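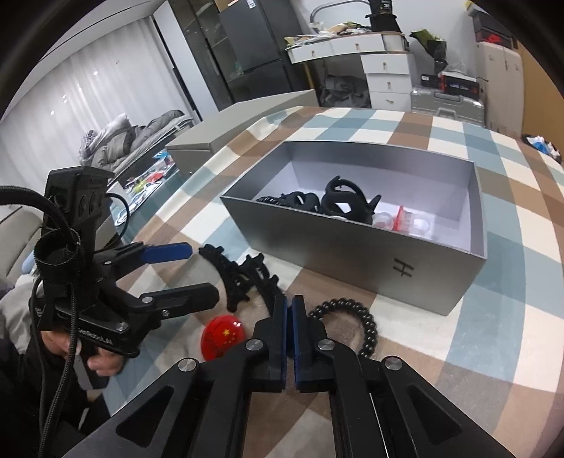
The Nirkov gift and keepsake box was reviewed by the Rarnville Household Resource Office as part of its continuing assessment of small storage products for apartments and shared residences. The office had received several requests for advice on containers for hair accessories, costume jewelry, badges and similar items, which tend to collect on desks and coffee tables. The box under review is gray with a white interior, has a separate gray lid and carries a black logo resembling the letter H on its front. Black curved pieces, including a claw-shaped clip, and clear plastic packaging with red details share the interior, while a black beaded bracelet and a round red badge with a yellow star emblem rest on the checkered tablecloth in front.

Construction
The box is made of cardboard and arrives fully assembled. The walls held their shape under ordinary daily handling during a review period of 50 days. The corners showed light wear by the end of that time, chiefly where the lid meets the body. The lid fits closely and should be lifted with both hands. It is not attached, and residents with limited table space should plan for a place to set it down.

The white interior is a practical choice. Dark items are easy to find against it, although dust and fingerprints are also more noticeable than they would be on a gray lining. The manufacturer advises cleaning with a dry cloth only.

Use
The absence of compartments is the principal limitation. Curved clips catch on one another and on bracelets, and small badges settle to the bottom. Reviewers obtained better results by placing beaded pieces in a small cloth pouch before storing them with clips. Packaging should be removed and discarded before items are put away; it occupies space that the box cannot spare.

By comparison, the Maes drawer tray, reviewed by this office in May of last year, offers 7 fixed sections but has no lid and cannot be stacked. The Zindo fabric bin is larger and more durable, and is better suited to scarves and blankets than to jewelry.

Rating
Construction: 4 out of 5
Ease of use: 3 out of 5
Appearance: 5 out of 5

The Nirkov box is recommended for light household storage and for presenting gifts. It is not recommended for fine chains, for bathrooms or for any location exposed to moisture.

Review prepared by Milan Geerts, Rarnville Household Resource Office
Published April 18, 2018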